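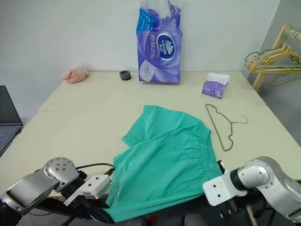 Zalby thin wire hangers, dark green, pack of 55

I bought these because the Clustico velvet ones shed on everything, and because my wardrobe rail is short and my optimism is long. They came in December in a box the size of a shoebox, which tells you most of what you need to know about their girth.

For shirts they are fine. The hook turns up narrow enough for the cheap rail in our spare room, and I've squeezed on far more than the old plastic ones ever allowed. Shorts are another matter. With an elastic waistband there is nothing to clip and nothing to grip, so you fold them over the bar and hope. Mine had slid off by breakfast. A second fold through the leg helps, though you end up with a crease across the seat that gives people ideas about how you spend your day.

Heavy coats: no. I tried one and the shoulders of the hanger took on a sad, sloping look — I knew the feeling.

The green is darker than on the website. I prefer it.

Two arrived bent and I straightened them by hand, so draw your own conclusions about the steel. Would buy again for shirts, and keep the shorts in a drawer.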